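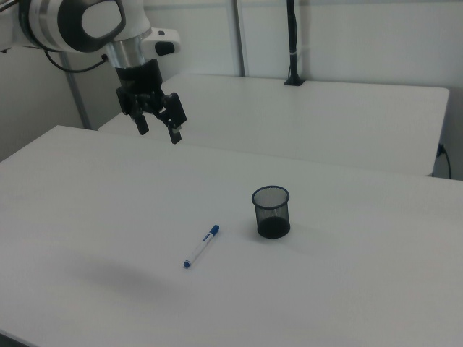
A robot arm over a white table.

Larnel council wants to close the counter at the town hall and move everything online by October. I think it should keep the counter open, at least three mornings a week.

The council's paper, published on 20 February 2018, says the counter dealt with 1,482 visits last year, down from 1,672 the year before. It treats the drop as proof that people no longer want it. A service that has had its hours cut twice will lose visitors. I went past on two Fridays last autumn and the door was locked both times.

Elfriede Brandes lives on my street and does have a computer. She used it to apply for a parking permit and the form refused her address, which has a letter after the house number. She rang and was told to fill in the form. In the end she took the bus to the counter, where Sandrine Chauvin sorted it out in 7 minutes. The online form still rejects the address.

Most council business is simple and can be done from home. I renew my own library card that way and have no wish to queue for it. The trouble is with the cases that don't fit: a death in the family, a wrong name on a bill, a tenancy that ended halfway through a month. Someone has to look at the papers and decide.

Fabrice Delorme, who wrote the paper, puts the saving at the cost of one part-time post. The new signs on the Tustance road cost more than that. Comments are open until the end of next month, and they can be handed in at the counter.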